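Clubs and Competitions > Robots and automation

Two-arm fish scooping task: how do we stop the tray sliding?

Posted by wetbench

I help run the after-school robotics club at Modise. We have 13 students this term and one pair of arms, and we are entering the table task round at Terkness in March. The task our lot have picked is fish scooping. There is a shallow blue tray with a bit of water and some toy fish in it, and the robot has to lift the fish out with a small hand net and drop them in a cup. You get 20 minutes on the table, including setting up.

The arms have plain two-fingered grippers and we run them from Osus, which lets the students drive by hand, record a run and play it back. The right arm does the netting. It can hold the net well enough, but as soon as the rim of the net touches the bottom of the tray and pushes, the whole tray slides away across the table. Then the fish are not where the recorded run expects them, and the next scoop comes up with nothing. On Friday we did 20 runs and only one of them got every fish out.

The rules say nothing may be stuck to the table, so no tape and no putty. The tray has short feet at the corners and these don't grip at all. Has anyone done this task, or one like it? I would also like to know whether we should be putting more water in. The students are split on it.

2 answers

Posted by slowgear

Put more water in. Weighs it down.

Comment from wetbench: We tried this first. A full tray does stay put better, but it slops over the rim when the net goes in, and the fish move about far more. We went back to a thin layer.

Posted by pegboard_and_string
Marked as most helpful

We did a version of this last year with peas and a tea strainer, and had the same trouble. You are only using one arm for the hard part. Let the left arm hold the tray.

What worked for us, in order:

Put the tray in the middle of the table where both arms can reach it without stretching. If one arm is nearly straight it has very little push left in it and it shakes.

Bring the left gripper in from the left with the fingers open, one finger above the rim and one below, and close it on the rim. Come in slowly. If the lower finger is too high it will hit the side and push the tray away, and you are back where you started. Ours was set too high for two whole sessions before we checked it by eye from the side of the table.

Scoop towards the arm that is holding, never away from it. The tray then pushes into the gripper and has nowhere to go.

Pick a fixed starting place for the net. We lean ours on something upright so that the handle is always at the same slope when the gripper closes on it. If the net lies flat, the fingers scrape the table trying to get under the handle. This one change helped us more than anything we did in software.

Keep the cups on the same side as the netting arm, close to the tray, so the net has a short way to travel. Drips on the table don't lose you marks but a dropped fish does.

In Osus, record the left and right arms as separate parts and make the right one wait until the left gripper reports closed. If you record both in one go, the students will rush the left hand to keep up with the right. Turn the closing force on the left gripper down as well. Ours is set to 445 on the Osus scale and that is enough for a plastic rim. I don't know if your grippers use the same scale, so start lower and work up.

One more small thing. Write Left and Right on the arms if you haven't yet. We had a student plug them in the wrong way round, and it cost us most of an afternoon.

Comment from slowgear: Fair enough, this is better than mine.

Comment from wetbench: Thank you, this is very useful. Do you know if the Jakden rubber finger covers are allowed at Terkness? Ours are bare.

Comment from pegboard_and_string: They were last year. Ask before you buy - the rules sheet changes.

Update from wetbench

We had a go at this today. The net now starts leaning on the green cup, with the pink cup in front of it, and the right gripper takes it by the handle. The left arm comes in over the left rim of the tray with its fingers open. We are still working on the height of the lower finger. I will post again when we have done another set of runs.

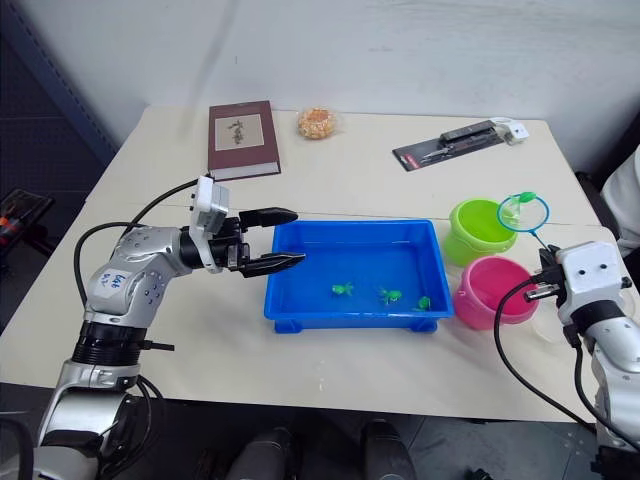

More in Robots and automation

Osus playback starts before the arms are home
Can two students share the driving at Terkness?
Wrist camera cable catches when the arm turns
Cheap things to practise picking up with a first gripper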